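**Cumitz fixture kit, base set plus the PC parts add-on**

So I finally talked our shop into buying the Cumitz kit back in February, and a few people have asked whether it's worth the money. Short version: yes, with a couple of gripes, and please read the bit about spare trays before you send in your order!

We refurbish office desktops, and the plan for this year was to get one arm doing processor and memory swaps. I had the arm and the hand in the budget down to the last cable. What I had was one lonely line that said "fixtures, misc." and a number I'd pretty much made up. Don't do that. By the time we'd paid for the plate, the trays and the memory holders, fixtures had eaten 20 percent of the whole cell, and I had some explaining to do to Mebrat Yimer, who signs off on our spending (she was nice about it, mostly).

What you get is a big plate, raised trays for the chips and slotted holders that keep memory sticks standing on edge. I love the lip on the trays. It's beveled on the inside, so a chip that comes in a little crooked has somewhere to slide. The finish is plain, and for what they charge I wanted something smoother, but I got over it in a week or so.

I also got quotes from Vellis and Clusstead. Vellis was cheaper up front but wanted a setup fee for every new part shape, and we see a lot of shapes. Clusstead makes lovely stuff, only the lead time was 75 days and I'm not that patient. Cumitz shipped in 36.

My gripes: the add-on comes with 2 chip trays, and you'll want more as soon as you run mixed batches, so put extras on the first order and save yourself the second shipping charge. The manual is thin too. And nothing in the kit holds the PC case itself, so leave money for that.

Chips and memory sticks, old Dell boards, that's our bread and butter:

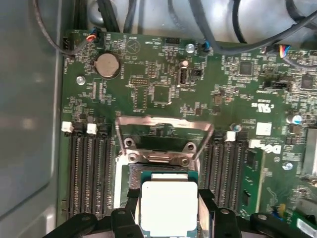
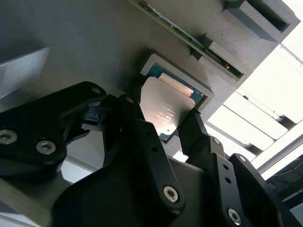

If you're planning a cell from scratch, I'd price the fixtures right after the hand and before you get attached to any particular arm. We did it backwards and ended up pushing the second camera to next year's budget. I've got a quote in from Nigatu for case clamps now, and I'll add to this once they show up and I've had a chance to grumble about them.

Four stars from me. It'd be four and a half with a better manual.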